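Equipment Planning Analyst (contract), Dremivdale

Dremivdale is hiring an analyst for the next purchasing round of hand-held grippers and related hardware. Fixed term of 7 months, starting in August. The post reports to Lizeth Cabrera.

Duties
Prepare the equipment budget by line item: grippers, spare finger pads, marker cubes, cables, shelving. Compare quotes from Donetti and Abbasi on unit price, lead time and repair terms. Maintain the asset register, currently 874 entries – 83 of them due for replacement. Spend one day a week in the shelving room with the operators, who work with a gripper in each hand.

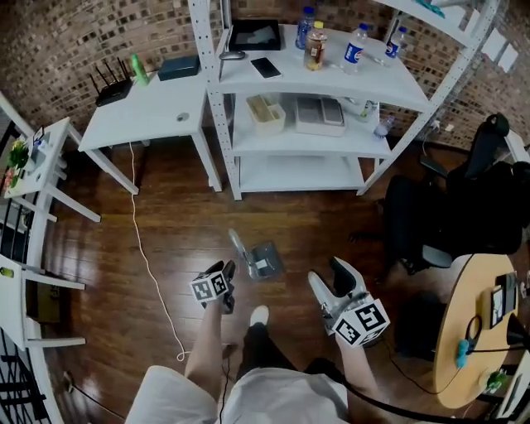
Prapai Ratanaporn: Please add that the analyst has to budget for spares as well as complete units. Last round we ordered grippers and left out the pads, and the second order cost us more in shipping than in parts.

Spares are therefore included in the scope, along with cable runs and storage. The planning file is kept in Sindum; training is provided. The round covers roughly 222 purchase lines.

Requirements
Two years in purchasing or cost planning for technical equipment. Confident use of spreadsheets. Ability to read a parts drawing. Experience with gripper hardware is useful – it is not required. 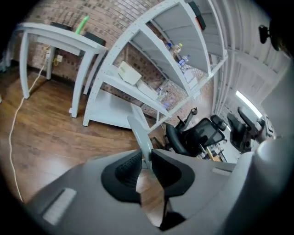
Gripper finger pads, shelving room

To apply, send a resume and one sample budget, with confidential figures removed, to Lizeth Cabrera. Interviews are held on site.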